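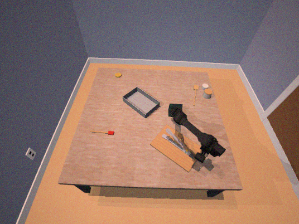

A tabletop in Destudov, with the arm over the cutting board. Render: Mornell

Orathai Chantharasri has the laptop open before I've got my coat off. Table scene up, black arm over the cutting board. "Pick something," she says. I pick the tray. "Boring. OK, tray."

Chantharasri runs product at Mornell, four people and a lot of cables, and Destudov is the thing they sell. It's a simulator kit for tabletop arms. You get rooms, tables, objects, an arm, and a way to script jobs and run them over and over before you go near real hardware. The launch pack has 144 objects. The update that went out in January took it to 148, and yes I asked about the four.

"Utensils," she says. "People kept writing in about utensils. Long thin things on top of each other. Everybody's demo is a cube. Go pick up a cube, great, well done. Then the customer has a kitchen."

So the scene she keeps coming back to is the one with blades and tan handles fanned out on a board, overlapping, gripper reaching down at them. I ask how often the arm gets one cleanly. She doesn't dodge. "Depends on your policy. We don't sell the policy. We sell you the place to find out it's bad."

Would she put a number on it? She would not.

Ketsara Thaweesak joins about ten minutes in, eating lunch. She builds the scenes. I want to know why the room has a wall outlet and a bit of door in it when the arm never leaves the table. "Cameras see rooms," she says. "You train on a gray void, you put it in somebody's office, there's a door, it goes to pieces. I had that happen. Cost me most of a spring." The wall colors get shuffled too, and the floor. The blue walls and orange floor are one of her presets. She likes it. Chantharasri thinks it looks like a dentist.

Small stuff matters more then I expected. There's a thin stick with a red tip on the left of the table, and a flat yellow disk way off toward the back. Thaweesak calls these her troublemakers. "The disk is flat. There's nothing to grab. You have to slide it, or come at it from the edge, and most people's grasp planner just presses on it and gives up."

Shadows, same deal. The arm throws a dark blocky patch over the end of the board and early testers asked to have it switched off. You can. She'd rather you didnt.

Money. The kit is $509 for a single seat, one-time, updates for a year. The team license covers up to 8 seats and the price is on request, which I said was annoying. "It is annoying," Chantharasri says. "We're working on the page." Schools get the single-seat version cheaper but have to email.

Compared with Eyvindsson, the one most readers will have tried? Thaweesak is polite about it. Better cloth over there, better liquids. "If you're folding towels go use theirs, I mean it." Where she thinks Destudov wins is clutter, and setup time. I installed it myself the evening before — no drama on a three year old desktop, one driver prompt, first scene up before my tea was done. The docs are thin. The page on custom objects stops halfway through a step, and when I mention it Chantharasri writes it on her hand.

Importing your own objects works, mostly. I brought in a mug and the handle came through solid, so the fingers couldn't go through it. "Known one," says Thaweesak. "Collision shape. Tick the detailed box, it's slower but you get your hole."

An add-on called Odevetti is next, for two arms on one table. No date. I push. "When they stop hitting each other," Chantharasri says, and goes back to the tray.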